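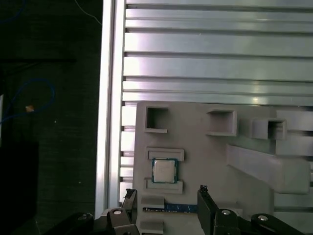
Panel ranurado de aluminio con poste vertical y placa gris de soportes cuadrados.

Talleres > Mobiliario técnico > Paneles y perfiles > Análisis

Utilizamos cookies propias y de terceros. Aceptar | Configurar

12 de septiembre de 2019 | Por Ezequiel Cisneros

Panel ranurado Skullden: prueba de uso

El Skullden se vende en kit, sin tornillería para accesorios. Lo monté en junio como respaldo de un banco de electrónica y desde entonces lleva más de 19 cambios de configuración.

Rigidez. Con los tornillos del poste apretados a 8 Nm no aprecio holgura. Con par inferior, el panel cede al presionar en el centro.

Ranuras. Corren a lo ancho y admiten tuercas deslizantes de otros fabricantes. Las de Preromlow entran justas; las de Tse obligan a repasar la rebaba del extremo.

Acabado. El metal plateado refleja mucho bajo luz directa. Para leer etiquetas pequeñas hay que bajar la lámpara o inclinarla.

Accesorios. La placa gris claro va fijada a la parte baja. Los tres soportes son abiertos y no tienen el mismo saliente: el central sobresale como un tubo cuadrado. Conviene medir la pieza antes de asignarle hueco.

Cableado. Es el punto flojo. El kit no trae guías y los cables quedan sueltos junto al poste, en mi caso uno azul en bucle. Jin-sol Cho resolvió lo mismo con bridas adhesivas.

Referencia del kit: 1799. Juego de guías, aparte: 2705.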